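Kerumach 水库鲈鱼栖息地改善与钓获回报项目 中期进展报告

打印本页 | 发送电子邮件
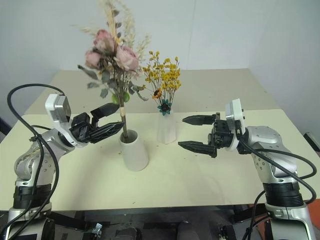 报送对象:Adosum 基金会淡水渔业资助组
执行单位:Fusby 内陆渔业研究站
编写:Carys James
复核:Princess Abella

一、报告范围

本报告覆盖项目第二阶段,即春季产卵期前后至秋季降温前的全部野外与室内工作。第一阶段的基线调查结果已另行报送,本文只在需要对比时引用。经费执行情况见第七节,下一阶段工作安排见第八节。

Kerumach 水库为山谷型水库,主库区水深较大,北岸陡,南岸有两条浅汊。水库于蓄水前清除过库底林木,缺乏立体结构,大口黑鲈成鱼在夏季主要集中于坝前抛石带和南岸残留的老路基一线。项目的基本假设是,在南汊补充人工结构可以分散鱼群,降低单点钓捕压力,并提高幼鱼越冬前的存活率。

二、人工鱼礁投放

第二阶段计划投放鱼礁 15 组,已全部完成。其中南汊口外侧布设较密,南汊中段次之,余下布设于东侧缓坡。每组由硬木枝束与混凝土底座组成,底座留有穿绳孔,供水下复位使用。枝束采用本地修剪下来的果木,去叶后晾置,再按统一长度截断捆扎。

投放水深依据声呐测线确定。原设计将礁体顶部控制在正常蓄水位以下三米,实际施工时水库管理方提前下调水位,若按原深度投放,枯水期礁体顶部可能妨碍行船。经与管理方书面确认,中段各组整体向外侧移动一个等深线间隔,坐标已更新并报送备案。东侧缓坡底质较软,首组投放后侧扫图像显示底座倾斜,后续各组改用加宽底座,复测未再出现明显倾斜。

需要说明的是,加宽底座增加了单组重量,原租用的平底船一次只能装载一组,往返次数增加,船只租期相应延长。该项支出由材料费节余调剂,未突破总额。

三、标志放流与回报

标志鱼累计 164 尾,全部为现场捕获、现场放流的野生个体,未使用养殖苗种。捕获方式以电捕为主,在电导率偏低、电捕效率不足的区段辅以路亚钓捕。电捕作业安排在日落之后,水温超过操作规程上限时停止作业。

标志采用背鳍基部 T 型标,标体印有编号和回报电话。每尾鱼记录全长、体重、捕获点坐标和体表状况,并取背鳍前下方鳞片若干用于年龄鉴定。操作时间控制在规程允许范围内,鱼体在充氧水箱中恢复平衡后放回捕获点。

钓鱼人回报渠道有三种:电话、码头投递箱和网页表单。从使用情况看,码头投递箱的卡片填写最完整,电话回报常缺少全长数据,网页表单则多次出现重复提交。重复提交的原因是页面在信号较弱处不显示提交成功提示,用户会再次点击。表单程序已修改,同一标号在同日内的重复记录由系统合并,合并前的原始记录保留备查。

回报数据中有 5 条标号与放流记录不符。经核对原始卡片,多数为手写数字误读,已更正;无法核实的记录按无效处理,不进入后续计算。

标志脱落率尚不能给出估计。本阶段对部分个体加打了第二枚标志,但重捕数量偏少,双标个体的样本不足以支持可靠的脱落率计算。在取得该参数之前,本报告不提供种群数量的点估计,也不建议基金会在对外材料中引用任何由回报数据直接推算的数量。

四、钓捕压力调查

调查采用随机化巡回计数与离场访谈相结合的方法。巡回计数每次起点随机抽取,沿固定路线单向行进,分别记录岸钓人数和船只数。离场访谈在主码头进行,内容包括作钓时长、目标鱼种、渔获保留与放流数量、主要作钓区段。

初步结果显示,鲈鱼目标钓者中放流比例高于第一阶段,保留渔获主要来自岸钓。作钓区段仍集中于坝前,南汊占比有所上升,上升部分主要发生在鱼礁坐标公开之后。由于坐标公开与秋季鱼群向浅水移动在时间上重叠,目前无法区分二者的影响,需以下一年度同期数据对照。

访谈工作存在一处偏差。主码头早晨六点开放,而部分船钓者从东岸私人坡道下水,不经过主码头,其渔获结构未被覆盖。巡回计数包含这部分船只,因此总作钓量的估计受影响较小,但单位努力渔获量的估计可能偏低或偏高,方向尚不清楚。拟在下一阶段增设东岸访谈点,需先取得坡道所有人的同意。

五、幼鱼调查

幼鱼调查采用岸边拉网与浅水电捕两种方法,样点分为有礁区和无礁对照区,两区底质与坡度大致匹配。拉网在南汊中段受水草影响较大,底纲多次离底,有效网次低于计划。无效网次已剔除,未作补偿推算。

从有效网次看,有礁区当年幼鱼的出现频率高于对照区,全长分布无明显差别。考虑到有效网次偏少,且礁体投放时间不足一个完整生长季,该差异仅作描述,不作显著性结论。胃含物样品已固定保存,鉴定工作由 Sin 实验室承担,目前完成前半部分,优势饵料为枝角类和摇蚊幼虫,较大个体胃中出现小型鱼类残体。

六、数据管理与质量控制

野外记录统一使用防水纸质表格,返站后双人录入,差异项逐条回查原表。声呐原始文件总量增长较快,本地存储一度不足,现已改为每次作业后转存至站内服务器,并在异地保留一份副本。数据库中已录入的各类记录约 2000 条,包括放流、回报、访谈和网次记录。

Princess Abella 对录入数据进行了抽检,主要问题有两类。一是坐标格式不统一,早期记录混用度分秒与十进制度;二是鱼体重量单位漏填。坐标已全部转换为十进制度,转换前后的数值均予保留。重量单位漏填的记录根据当日使用的秤具型号补录,无法判断的标记为缺失。

年龄鉴定由两名读片人独立完成,结果不一致的鳞片进行第三次判读,仍不一致者剔除。高龄个体的鳞片边缘年轮较密,读数分歧明显多于低龄个体。拟在下一阶段收集少量意外死亡个体的耳石作为校正材料,不为此目的专门处死样品。

七、经费执行

人员费按计划执行。材料费因枝束使用本地修剪果木而有节余,节余部分调剂至船只租赁。设备费中声呐换能器更换一项已完成采购与验收,旧件作为备件留用。差旅费执行偏低,主要原因是原定的外地技术交流推迟。印刷费略超,超出部分用于加印回报卡片和码头告示,由站内自有经费承担,不计入本项目。

明细账目及票据复印件已作为附件随纸质版报送。如需电子版,可向执行单位索取。

八、下一阶段工作安排

三月恢复野外作业,首先进行礁体复测,检查位移、倾斜和淤积情况。产卵期间在南汊开展巢位目视调查,调查期内暂停该区段电捕。标志放流继续进行,提高双标个体比例,以便估算标志脱落率。离场访谈增设东岸访谈点,问卷增加一项,询问钓者是否使用公开的鱼礁坐标。

幼鱼拉网拟改用较重底纲,并将南汊中段的部分样点移至水草较少的相邻岸段,对照区样点同步调整。样点调整会削弱与本阶段数据的可比性,因此保留部分原样点不变,新旧样点并行一季。

九、需资助方确认的事项

(一)中段鱼礁位置变更。变更坐标已报水库管理方备案,请资助组确认是否需要另行提交变更申请。

(二)外地技术交流推迟后,对应差旅费是否可结转至下一阶段。若不可结转,执行单位申请将该款项用于东岸访谈点的人员补贴。

(三)鱼礁坐标的公开方式。目前坐标张贴于主码头并在站内网页提供下载。部分钓鱼团体建议只公开半数坐标,以便保留低压力礁区作对照。执行单位认为该建议在研究设计上可行,但已公开的坐标无法收回,只能适用于后续新增礁体。请资助组提出意见。

(四)胃含物鉴定的完成时间。Sin 实验室提出延期至下一阶段报告之前交付,费用不变。执行单位无异议,请予备案。

附件目录:鱼礁坐标变更表;标志放流登记表;访谈问卷样张;网次有效性判定记录;经费明细及票据复印件。

打印本页 | 发送电子邮件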